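Workshop notebook, Clunditz store trial
January 2020
Entry by Noreen Rizvi. Copies to Heriberto Valdovinos and Asger Bundgaard.

Continuation of the order-picking work at the beverage and snack bay. Control software remains at the Malik release installed before the holiday. No changes were made to the gripper settings between runs.

Completed 63 picks in the morning block. Of these, 11 required a member of the store staff to step in. Seven of the interventions were for bottles that had been set down too near a neighbor for the fingers to close. The other four were basket placements that the system reported as uncertain and referred to the operator.

Renata Rutkowska, who supervises the floor staff, attended for the full block. Her principal concern is the division of duties. Under the present arrangement, one clerk is assigned to stand by the robot, and that clerk's former duties (facing the shelves, checking dates, answering customers) have passed to the remaining clerks without any change in their hours. She requests that this be recorded as a cost of the trial. I agree, and it will be entered in the monthly report. 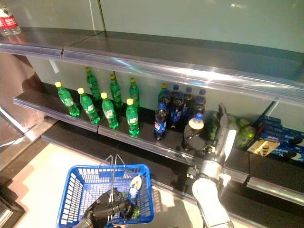 A second matter concerns shelf arrangement. Staff have begun leaving wider gaps between bottles when they restock, as this reduces the number of calls to the bay. The practice was not requested by the project. It lengthens restocking and lowers the quantity held on the shelf. Ottar Granström is to time restocking under both arrangements so that the added labor can be stated properly. Until then, staff should restock according to the ordinary store plan, and any resulting failures should be logged as failures of the system.

Clerks also asked whether pick rates will be compared with their own. The trial agreement with Watberg does not permit individual staff figures to be collected, and none have been. A written notice to this effect will be posted in the break room.

Open items:
Stop request from the floor took 4 seconds to register on one occasion. Asger to review the log, run 201.
Clondoris training sheet still describes the old handover step. Revise before the next group of clerks is trained.
Standby duty to rotate at each break, at Renata's request. Heriberto to confirm with the store manager.
Mixed produce and bottle orders to be repeated with the basket on the left side.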